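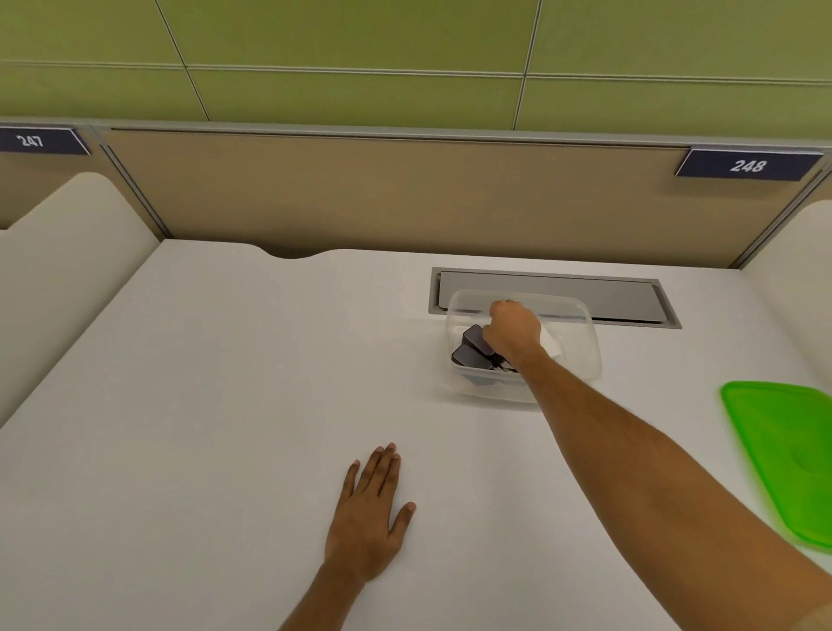

February, 2:30 pm

Desk clear-out, Atimwood row, cont. Doing the 247/248 end now. White tops wipe down fine with plain water - don't use the Saludo spray again, left streaks all over the last lot.

Small stuff goes in the clear boxes, one box per desk. Lid off till it's been checked. Anything dark gray and boxy: read the label before it goes in the charger drawer, we mixed up two kinds last time and it took an hour to sort out. Paper out of the boxes pls, it gets caught in the cables.

Grommet lids - check each one sits flat. Ordered 30 spares from Cornora, 34 came, extras on the shelf by the door. Paid 400 for the lot, invoice in the red folder.

Number plates stay where they are. Eteo list still has the old numbering, needs fixing befor the move.

To do: cable ties, more boxes (small size), ask abuot the dividers.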